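Silla Padirari, de Nellberg: prueba de uso en sala
Publicado el 5 de julio de 2023. Texto de Hawi Negussie

Objeto de la prueba: silla tapizada de respaldo medio para salas de reunión, zonas de espera y espacios de trabajo compartidos. Nellberg la vende en varios colores; la unidad probada es la de tono crema amarillento con base oscura. El catálogo remonta el perfil del respaldo a un modelo de la casa de 1954, dato que no he contrastado y que no influye en la valoración.

Montaje

La silla llega desmontada: asiento y respaldo por un lado, base por otro, tornillería en bolsa cerrada. La llave incluida sirve, aunque el brazo corto obliga a retirarla y volver a colocarla en cada media vuelta. Recomiendo una llave con mango. Los tornillos traseros deben presentarse antes de apretar los delanteros; con el orden inverso, los agujeros del soporte no coinciden y se acaba forzando la rosca. Las instrucciones dibujan el orden correcto, pero no advierten de la consecuencia.

Tras la primera semana de uso conviene reapretar. En nuestra unidad el soporte del respaldo había cedido lo suficiente para producir un chasquido al apoyarse. Después de reapretar no ha vuelto a sonar.

Respaldo

Es la parte mejor resuelta. El acolchado envuelve el canto y no deja aristas, de modo que la silla se puede coger por arriba para moverla sin que el borde se clave en la mano. La espuma es firme en la zona lumbar y algo más blanda en la parte superior.

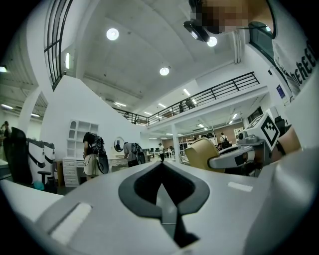
La altura es suficiente para trabajar sentado con la espalda apoyada, pero los hombros quedan fuera. Para una reunión larga lo considero aceptable; para una jornada completa, no. Babak Hashemi, el más alto de los que la probamos, la descartó como puesto fijo el primer día, y Sumaiya Dewan la usó por las tardes durante todo el mes de junio sin objeciones. La diferencia está en el punto de apoyo: en personas altas el canto superior cae por debajo del omóplato y la presión se concentra en una franja estrecha.

El respaldo flexa poco. Quien busque una silla que acompañe al recostarse debe mirar otro modelo. Entiendo que es una decisión de diseño y me parece coherente con el uso previsto.

Asiento

Más duro de lo que sugiere su aspecto. La espuma apenas se hunde y recupera la forma al levantarse. El borde delantero está redondeado y no comprime la parte posterior del muslo si los pies apoyan bien. En personas de estatura baja sobra profundidad y hay que elegir entre apoyar los pies o apoyar la espalda. Un asiento algo más corto habría ampliado el rango de usuarios sin perjudicar a nadie.

Tapizado

El color claro se ensucia, como cabe esperar. Las marcas de mano se concentran en el canto superior del respaldo. Salen con paño húmedo y jabón neutro si se tratan pronto. Una mancha de café dejada de un día para otro necesitó tres pasadas y dejó un cerco tenue, visible con luz rasante. Las costuras no han abierto ni se han desplazado. Para salas con mucho paso pediría un tono oscuro.

Conviene también comprobar el color en el lugar de destino. En la tienda, con lámparas de 3000 K, el tapizado parecía casi mostaza – con la iluminación de nuestra sala tira bastante más a crema. La sala es blanca, de dos niveles, con barandilla negra en la planta superior y luces redondas empotradas en el techo. Ahí el tono claro funciona y la base oscura enlaza con la barandilla.
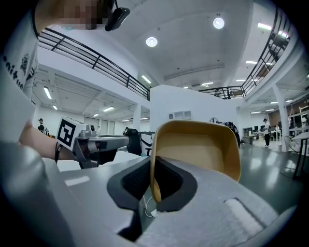 La acústica de un espacio así no perdona los arrastres, y en este punto la silla pierde puntos. Los apoyos de serie son duros y producen un chirrido que se oye desde el nivel superior. Los sustituimos por fieltros adhesivos de Taheri, de 27 mm de diámetro, que redujeron el ruido de forma clara. El adhesivo hay que aplicarlo sobre superficie desengrasada; el primer juego, puesto sin limpiar, se despegó en pocos días.

Hanna Adamczyk probó además las conteras de goma de Starden. Agarran más y la silla no se desplaza al levantarse, pero dejan marca oscura en suelos claros y obligan a alzar la silla para moverla. En un suelo oscuro la marca no se aprecia. Sobre uno brillante sí se notan, en cambio, el polvo y las pelusas que recogen los fieltros, y hay que repasarlos con un cepillo.
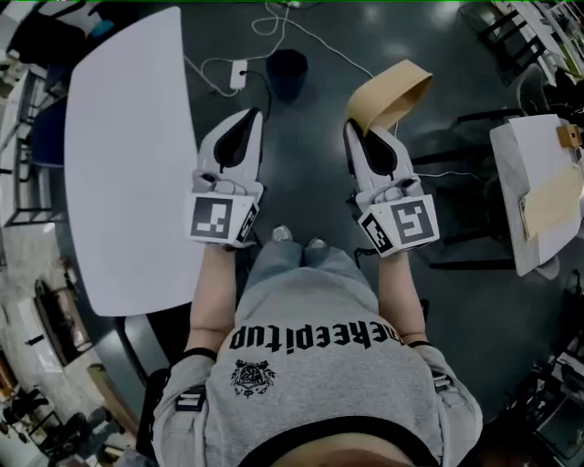
La estabilidad lateral es buena. Sentado en el borde y cargando el peso a un lado, no se percibe tendencia al vuelco. Hacia atrás tampoco, salvo que se haga palanca con los pies, uso que el fabricante excluye. Para despejar la sala, una sola persona la traslada sin dificultad, si bien no es apilable y al retirarla ocupa lo mismo que en uso. Si hay que vaciar el espacio con frecuencia, este dato debería pesar más que la comodidad.

Garantía y recambios

La garantía es de 5 años para la estructura y no cubre el desgaste del tapizado. Nellberg vende el respaldo suelto; el asiento, no. Ghazal Hosseinzadeh pidió por correo el par de apriete recomendado para el soporte, que no figura en el manual, y recibió respuesta al día siguiente con una hoja técnica que debería venir en la caja.

A favor: canto del respaldo, estabilidad, costuras, servicio técnico.
En contra: apoyos de serie, profundidad del asiento, no apilable, asiento sin recambio.

Valoración: recomendable para reuniones y estancias de pocas horas, con los apoyos cambiados desde el principio. Como silla de trabajo a jornada completa no la compraría.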